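Umulgate Rowing Club
Junior Rowing Program: progress report to the Wijesinghe Fund
Covering March through September

Hi all,

I promised I'd get this to you before the leaves came down, and I'm only slightly over the line. You asked for the good, the bad and the receipts. The receipts are in the spreadsheet I sent separately, so this is the other two.

The boat first, since you paid for most of it! The new quad arrived in April and the kids named it Skuvlow before it was even off the trailer (I had a list of very dignified names, and it's still in my desk drawer). It was rigged for bigger rowers than ours, so we spent two evenings moving foot stretchers and dropping the gates. By May we had a girls' crew in it three times a week and a boys' crew in it twice, and it has hardly had a day off since.

We raced four times. The spring sprints at Ploson were our first, and we were a mess. The girls caught a crab off the start and finished fifth out of six, and the boys steered so wide they practically visited the far bank. In June we went back to Ploson for the summer regatta and the girls won their heat and came third in the final. I yelled so much I couldn't talk at dinner. The boys missed the final by one place, but they went straight, and I'll take it. The other two races were local ones over 4,000 meters, more of a long slog than a sprint, and both crews finished mid-pack.

Now the money. From the equipment line we have 795 dollars left. I'd like to put 440 of that toward a second set of junior sculls, used, from a club upriver that is switching brands. They're in decent shape apart from the grips, and grips are cheap. I'd hold the rest back for spring repairs. If you'd prefer I return it and ask again next year, tell me and I'll do that, no hard feelings.

The travel line is tighter. Both Ploson trips cost more than I'd budgeted, mostly the trailer rental, which went up by 200 dollars between the first trip and the second. I covered the gap out of the pancake breakfast. Next season I'd like to share a trailer with another club and I've started asking.

What didn't work: the early morning group. I was so sure about this one. A 5:30 start, flat water, everybody home in time for breakfast and school. It lasted from March to the middle of April and then it was me, two sleepy eighth graders and a lot of fog. We moved those kids into the afternoon session and they've been much happier, though it does make the dock crowded at four o'clock and we've had a couple of bumped riggers. I've split the launch times by fifteen minutes and that's helping.

The swim tests also ran late. The pool was closed for retiling in May, so our newest kids had to stay on the rowing machines for three extra weeks, and we lost a few of them to boredom. I should have booked a backup pool. For next year I've already put in for two dates.
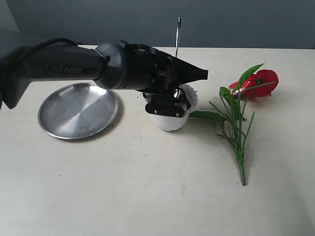 One of the parents wrote to ask whether the fall season would really be open to complete beginners, as her son had heard you needed to have raced already. She also wondered if he could come along just on weekends until his band schedule settled down. Yes on both counts, and I've now rewritten the sign-up page, because if she was confused then other families were too.

That brings me to the fall plan. We'll run a learn-to-row block for six weeks, then everybody goes indoors once the docks come out in November. I want the older crews to help coach the new ones in the first two weeks. We tried it for a single afternoon in August and it was loud and slow and the little ones loved it. For racing, there's one head race in October, and I'm entering the girls' quad for sure and the boys' if their stroke's wrist heals up in time.

Things I need from you by the end of the month: a yes or no on the sculls, and the new version of the insurance form, as the one I have expired in July. Also, you mentioned coming down to watch a practice. Afternoons are best, and please bring shoes you don't mind getting muddy, because the ramp is a swamp right now.

Thanks again for all of it,
Head coach, Umulgate juniors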